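Zum Inhalt springen
Startseite | Hochschulwahlen | Studierendenparlament | IT-Hilfe | Tickets | Kontakt

Suche im Hilfebereich ... Suchbegriff eingeben Los

Diese Seite verwendet Cookies, um Ihre Anmeldung im Ticketsystem zu speichern. Mit der weiteren Nutzung stimmen Sie dem zu. Einverstanden / Einstellungen

Ticket: Stimmabgabe bricht nach Anmeldung ab, Wahl zum Studierendenparlament
Kategorie: Online-Wahl / Wahlportal Treline
Priorität: hoch
Status: gelöst
Eröffnet: 15. Mai 2023
Gemeldet von: Wahlausschuss, Standort Cornach
Bearbeitung: IT-Dienste, Gruppe Anwendungen

Fehlerbeschreibung

Seit Öffnung der Wahl heute um 8:00 Uhr melden sich Studierende aus Cornach, die ihre Stimme nicht abgeben können. Die Anmeldung mit der Hochschulkennung funktioniert. Nach dem Klick auf »Zum Stimmzettel« erscheint eine weiße Seite mit der Meldung »Wahlberechtigung nicht gefunden (Code 13)«. Neu laden hilft nicht. Am Standort Nurkness tritt der Fehler nach unserem Stand nicht auf.

Getestet mit Firefox und Chrome, jeweils am Rechner und am Telefon. Verhalten überall gleich. Die Wahl läuft bis morgen 16:00 Uhr. Im Wählerverzeichnis stehen 3000 Personen, davon 600 in Cornach.

Verlauf

8:52 Ticket angenommen. Rückfrage an den Wahlausschuss: Sind alle Studierenden in Cornach betroffen oder nur einzelne? Bitte zwei oder drei Fälle mit Studiengang und Semester nennen, keine Matrikelnummern ins Ticket schreiben.

9:05 Antwort Wahlausschuss: Nicht alle. Mehrere Studierende der Journalistik, zweites Studienjahr, kommen nicht durch. Aus der Betriebswirtschaft haben welche schon gewählt. Bei den Masterstudiengängen wissen wir es nicht.

9:20 Sitzungen und Cache auf dem Portal geleert, Dienst neu gestartet. Keine Änderung. Code 13 bedeutet laut Handbuch, dass die Kennung gültig ist, aber keinem Stimmbezirk zugeordnet werden kann. Ein Browserproblem ist damit ausgeschlossen.

9:41 Import des Wählerverzeichnisses geprüft. Die Datei enthält alle 3000 Datensätze, das Importprotokoll meldet keine Fehler. Auf der Datenbank fehlt bei 200 Datensätzen die Zuordnung zum Stimmbezirk, alle aus Cornach. Das Feld ist leer statt »COR«.

9:58 Ursache gefunden. Die Journalistik in Cornach wurde im Dezember in den neuen Fachbereich überführt. Die Studierendenverwaltung Tapsell liefert für diese Studierenden seitdem einen anderen Fachbereichsschlüssel. In der Zuordnungstabelle von Treline steht noch der alte. Der Import lässt den Stimmbezirk in diesem Fall leer und schreibt keine Warnung.

10:03 Frage an den Wahlausschuss: Dürfen wir die Zuordnung bei laufender Wahl ändern? Technisch ist das möglich, ohne die Urne zu schließen. Nach der Wahlordnung sind Änderungen am Verzeichnis nach Auslegungsschluss zu protokollieren.

10:30 Antwort Wahlausschuss: Die Personen stehen bereits im ausgelegten Verzeichnis, es kommt niemand dazu. Der Ausschuss stimmt der Korrektur zu und nimmt sie ins Wahlprotokoll auf. Bitte Zeitpunkt und Umfang schriftlich mitteilen.

10:44 Neuen Schlüssel in der Zuordnungstabelle ergänzt, die betroffenen Datensätze nachgetragen. Kein neuer Import, damit bereits gesetzte Wahlvermerke unverändert bleiben. Sicherung der Datenbank vorher angelegt. Prüfabfrage danach: keine Datensätze ohne Stimmbezirk.

10:51 Test mit der Testkennung im betroffenen Studiengang: Stimmzettel wird angezeigt, Liste und Präsidentschaftswahl sind beide vorhanden. Test vor der Abgabe abgebrochen.

11:15 Wahlausschuss bestätigt: Zwei der Studierenden vom Morgen haben gewählt. Rundmail an die Journalistik Cornach ist raus. Frage, ob die Wahlzeit verlängert wird, liegt beim Ausschuss und gehört nicht in dieses Ticket.

13:30 Keine weiteren Meldungen mit Code 13. Eine Meldung wegen vergessenem Passwort, an die Benutzerberatung weitergegeben.

13:40 Ticket auf gelöst gesetzt.

Offene Punkte

- Import soll bei leerem Stimmbezirk abbrechen oder mindestens warnen. Anfrage beim Hersteller gestellt.
- Abgleich der Fachbereichsschlüssel zwischen Tapsell und Treline in die Checkliste vor der nächsten Wahl aufnehmen.
- Die Testkennungen decken bisher nur Nurkness vollständig ab. Für Cornach je Fachbereich eine anlegen. 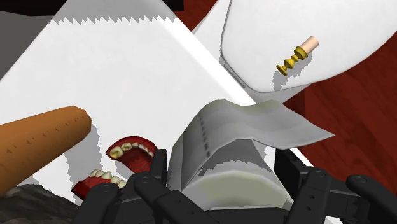 Muss ich mich neu registrieren, wenn bei mir heute früh Code 13 angezeigt wurde?

Eine neue Registrierung ist nicht nötig. Melden Sie sich im Wahlportal ab und mit Ihrer Hochschulkennung wieder an, danach lässt sich der Stimmzettel öffnen. Ihre Stimme wurde beim ersten Versuch nicht gezählt und muss noch abgegeben werden.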